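Werkstatt-Tipps: Roboterarm kaufen, ohne sich zu verrechnen

Beim ersten Mal habe ich nur auf den Preis vom Arm geschaut. Großer Fehler! Greifer, Grundplatte, Kabel, Klebeband, Papier für den Boden, das stand alles nicht im Angebot von Groritz (ich hätte halt fragen müssen). Seitdem schreibe ich zuerst die Aufgabe auf, bei uns also: Steinchen greifen, in die blaue Schale legen. Dann erst kommt der Katalog.

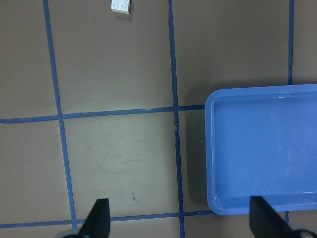 Wie viel Reserve sollte man einplanen?
Ich nehme inzwischen ein Viertel vom Gerätepreis, und davon ist am Ende meistens fast alles weg.

Fürs Kleinzeug hatte ich letztes Mal 145 Euro angesetzt, das hat vorne und hinten nicht gereicht. Sérgio Vilela hat mir dann geraten, Kabel gleich mit auf die Liste zu setzen, und zwar länger als gedacht. Messt den Weg am Gestell entlang, nicht Luftlinie!
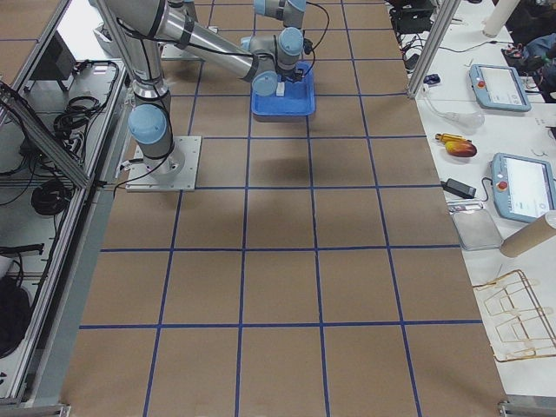

Beim Platz bin ich auch großzügiger geworden. Neben dem Arm braucht ihr eine Ablage für Bediengeräte, Netzteil und Schraubendreher, sonst liegt alles auf der Arbeitsfläche herum. Und fragt nach der Lieferzeit für Ersatzfinger: Bei Bahrami waren es sechs Wochen, bei Roneo zwei. Ich bestelle jetzt immer ein Paar extra, dann muss ich im Februar nicht wieder herumtelefonieren.
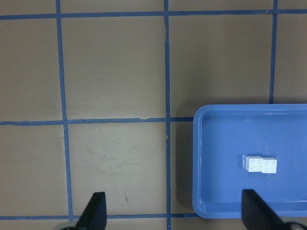 Weißer Stein in der blauen Schale, Raster aus blauem Klebeband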